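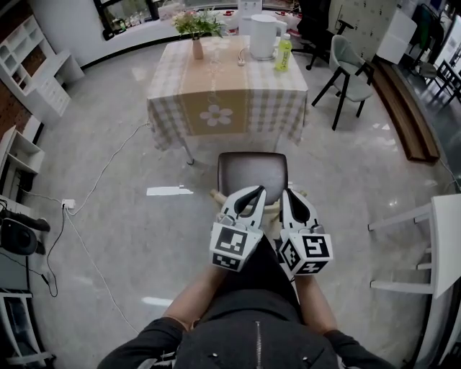 Harmont Show Homes, Open Weekend

The brochure promised "2,003 ways to live." I got through 6 houses in Prelport before my feet gave out, and I'd say I saw two ways to live, one of them with a bigger garage.

The dining rooms get the most effort. Gingham on the table, a runner, a few flowers in a vase. It's pleasant enough, and it does make you forget to check where the outlets are. I checked. House three has one on the long wall, behind where any normal person would put a cabinet.

Aldo Cocco, who was showing people through, told our group the upstairs floors were "whisper quiet." A child ran across the landing while he was saying it. He moved on to the closets.

The largest model, the Mangundap, is listed at 2,392 square feet. I asked whether that included the garage and was handed a leaflet – the leaflet didn't say. Kitchens are by Zendwood, with soft-close drawers and a pantry I couldn't turn around in. Upgraded counters are extra, and so is the fence.

Ridwan Lumbantobing at the sales desk was more useful. He gave me the monthly association fee without being asked twice, and admitted that the bus stop on the site map hasn't been approved yet. Holding a lot costs $700. I asked if it was refundable and he said "mostly," so I kept my checkbook in my bag.

Parking was free, coffee was not.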